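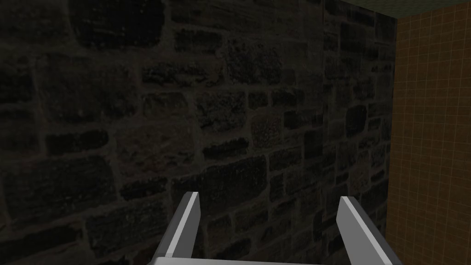 How Mortar Holds a Wall Together

Mortar is a paste used to fill the gaps between stones or bricks. It is made of three things: sand, water and a binder. The binder is the part that sets. For a very long time the usual binder was lime.

Lime starts out as limestone. The rock is heated in a kiln to more than 800 degrees Celsius, and a gas called carbon dioxide leaves it. What remains is called quicklime. Quicklime reacts strongly with water and gets very hot, so it must only be handled by trained adults.

After water is added, the material is called slaked lime. Mixed with sand, it can be spread with a trowel. 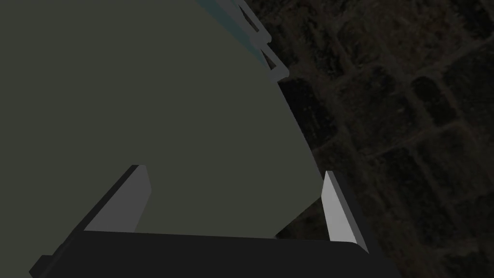

Issue 31, page 19

Lime mortar hardens slowly. It takes carbon dioxide back in from the air and turns into the same mineral that was in the limestone. Some Roman walls built with lime mortar are still standing after 2000 years.

Most modern mortar contains cement. Cement reacts with water and sets much faster, but it is stiffer and can crack when a wall moves. For this reason, old walls are often repaired with lime.

Words to know
Binder: the part of a mix that makes it set.
Course: one row of stones or bricks.
Kiln: a very hot oven.
Pointing: filling the outer part of a joint with mortar.

Text: Fanni Vida
Checked by: Finn Engelhardt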